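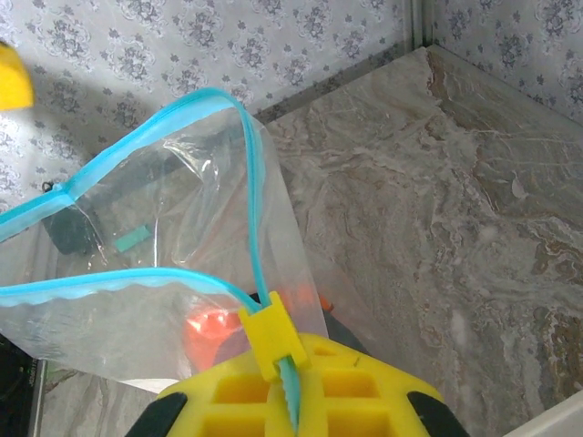 A clear zipper bag with blue tracks, open at the top, with several small items inside.

Trudatville adopts clear bags for small lost property

Small items handed in at the Trudatville Community Centre will be stored in clear zipper bags from February, under a revised lost property procedure approved by the centre's management.

The change replaces the paper envelopes used at the front counter, which had to be opened each time a visitor came to ask after a missing key ring, glove or coin purse. Staff will now be able to check the contents of a bag through the plastic before it leaves the shelf.

The centre recorded 3425 items of lost property last year across its two buildings, the main hall and the Lema Street annex. Fewer than half were returned to their owners. Items found together, such as those left on the same bench or in the same locker, will be kept in a single bag and will not be separated until claimed.

Each bag will carry a numbered tag matching an entry in the counter register. The entry will note the room and the time of day at which the items were found. Wallets, phones and identity documents are not covered by the new procedure and will continue to be locked in the office cabinet.

An initial supply of 200 bags has been purchased from Tredero, a packaging wholesaler in Zostthorpe. Bags in good condition will be wiped out and used again. Umbrellas, coats, sports gear and other large articles will remain on the open racks beside the annex entrance.

Unclaimed items will be held for 57 days, after which usable goods will be donated and the remainder thrown out. Food and drink containers will be emptied on the day they are handed in.

Visitors wishing to claim an item should come to the front counter with a description of it, including its colour and where it may have been left. The counter is open on weekdays from 9 am, with extended hours on Wednesday until 7 pm. Enquiries by telephone will be accepted, but items must be collected in person.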